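22/10/2022 - garment handling, hand-held grippers

Back on the jackets after a couple of days lost to the calibration mess. Rokeya did the morning block and I took over after lunch, with Freya saving the takes and yelling out whenever tracking dropped. We're still chasing 400 good demos before anyone trains anything, and I'd forgotten how tiring it is folding clothes with a pair of big plastic fingers on each hand!

The lavender nylon one is a pain, to be blunt. The cotton shirts more or less stay where you leave them, but this stuff slides off itself, and the padded parts spring back up the moment you let go. I started out pinching only the top layer, the way I would with my own fingers, and kept losing it halfway through the lift. Going in deeper and grabbing a proper bunch works a lot better. It looks ugly, but Lorraine reckons a firm ugly grasp is a better thing to teach than a delicate one that fails every second go, and after today I'm with her.

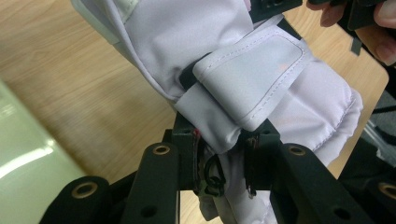 Lavender nylon, bunched grip just below the flap. Wood table, possibly the second gripper off to the right.

Flaps are the other headache. If I take hold too close to one it gets folded into the grip and then the sleeve comes across crooked, so I've been going in a bit lower and squeezing slowly. Slow closing matters more than I thought. When I replayed my early takes they were all snatch and grab, and the Haltby arm will copy that faithfully, bless it. I binned six of mine and did them over.

Alfie wants us to vary the starting crumple more (fair enough, I have a habit of dropping it the same way every time). Rokeya's trick is to look away, toss it, and start from whatever lands. I tried that for the last batch and my takes got longer, but they're less samey.

Still to sort:
Two takes from the morning have the left gripper's width reading stuck. Freya has flagged them, don't use.
Ask Rosalía if Urero can trim the dead time at the start of each take or if we do it by hand.
Finger pads - try the softer ones on nylon before we go on to the next jacket.
My wrists need a break, so Alfie's on first tomorrow.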